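Fui a la jornada de puertas abiertas de Welton con pocas ganas y una pregunta concreta: qué hacen exactamente con los electrodomésticos pequeños que recogen y luego venden como «reacondicionados». La invitación prometía ver «el ciclo completo». Vi bastante, pero completo no fue.

## La llegada

La nave está en las afueras, a veinte minutos a pie de la última parada del autobús, por un arcén sin acera. En la entrada dan una tarjeta con un cordón verde y un folleto de papel satinado, cosa curiosa en una empresa que dedica la página 2 a hablar del consumo de papel. Éramos 52 inscritos según la lista de la puerta. Nos dividieron en dos grupos y al mío le tocó empezar por el final, es decir, por la tienda.

Los precios de la tienda no me parecieron escandalosos. Tampoco baratos. Una cafetera Vundetti revisada costaba 63 euros con un año de garantía, y la etiqueta no decía qué piezas se habían cambiado. Pregunté. Me contestaron que esa información «está en el sistema». Pregunté si el comprador puede consultarla y la respuesta fue que se está trabajando en ello - una frase que oí unas cuantas veces más a lo largo de la mañana.

## Recepción y clasificación

Los aparatos llegan en jaulas metálicas. Se separan por tipo, se les pone una pegatina con código y se decide si van a reparación, a despiece o a la planta de Bensaid, que se ocupa del reciclado de lo que no tiene arreglo. Aquí la explicación fue clara y la dio alguien que evidentemente hace ese trabajo a diario. Lo que falta es el dato que importa: qué parte va a cada sitio. El folleto habla de «una segunda vida para casi 100 aparatos por semana», pero no dice cuántos entran. Sin esa otra cifra, la primera no sirve para mucho.

El programa de gestión se llama Rorkutell y le dedicaron un cuarto de hora de diapositivas. Registra entradas, averías y salidas. Si de verdad registra todo eso, publicar la proporción debería ser cosa de una tarde. Lo dije en voz alta y hubo un silencio algo incómodo.

## Los bancos de reparación

La parte más interesante y la más corta. Vi cambiar una junta y una resistencia, con calma y buena mano. Según nos contaron, el problema habitual no es la pieza cara sino la carcasa: muchas van pegadas o encajadas con pestañas que se parten al abrirlas. Para algunas marcas guardan carcasas de aparatos desguazados. Me habría quedado allí una hora, pero el recorrido iba cronometrado y pasamos a las salas interiores.

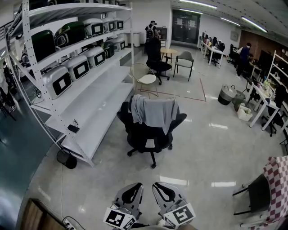
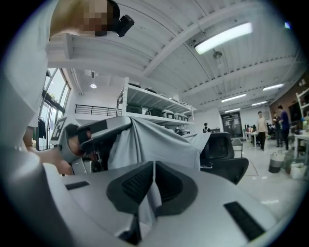

La ronda de preguntas duró menos que el café. Alguien quiso saber si aceptan aparatos de particulares: sí, pero solo por la mañana y sin cita no garantizan que haya sitio. Otra persona preguntó por la garantía y volvimos al año de antes, que cubre la reparación hecha y deja fuera «averías de otro origen». Quién decide el origen de la avería no quedó claro. Supongo que ellos.

¿Merece la pena la visita? Para quien repare en casa, sí, aunque solo sea por los bancos. Para quien busque saber si el modelo funciona, me temo que no. Dejé mi correo para que me enviaran los porcentajes de reparación y despiece. La próxima jornada, según dijeron, será en marzo, y si para entonces han contestado lo añadiré al final de esta página.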